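Subject: Re: Turkthorpe call-out procedure, changes from November
To: Turkthorpe Rescue and Resilience list

Dear members,

Further to the questions received on the revised call-out procedure, the position is set out below. The original notice is quoted for those who joined the list after it was sent.

> The present telephone cascade will close at the end of October.
> From November all call-outs in the Turkthorpe and Jatton sectors
> will be issued through the Kozan alert system. Members who have
> not registered a mobile number will not receive call-outs.
> Landline numbers cannot be carried over.

Registration stands at 1,410 out of a list membership of 2,127. The remainder are asked to register before the cascade closes. Those who attend only as reserve searchers must also register, as the reserve list will be drawn from the same records.

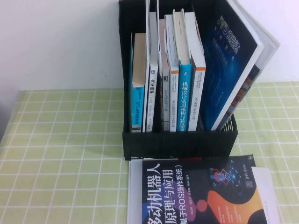 A member in the Harnoritz valley wrote that reception there is poor after dark and that on both of last winter's moorland searches the text message reached her well after the party had left. She asked whether the valley could keep its telephone cascade for a further season.

The request has been considered. The Harnoritz sector will keep the cascade until the end of March, alongside the new system. Sector leads there should continue to hold a printed call list and should return a corrected copy by the end of October. This arrangement does not extend to Jatton, where coverage was tested in August and found to be adequate.

Members are reminded of the following points.

Acknowledge every alert, including those you cannot attend. An alert without a reply is repeated after ten minutes.

Do not travel to the rendezvous until you have been given a search area. At the Jatton reservoir search in February the access lane was blocked by parked cars and the ambulance was delayed.

Members of the public who offer help should be directed to the police officer in charge at the rendezvous.

A test alert will be sent at 7 pm on two evenings in October. No action is needed beyond the acknowledgement. Corrections to contact details should be sent to the records desk and not to this list.

Yours faithfully,

Call-out Desk
Turkthorpe Rescue and Resilience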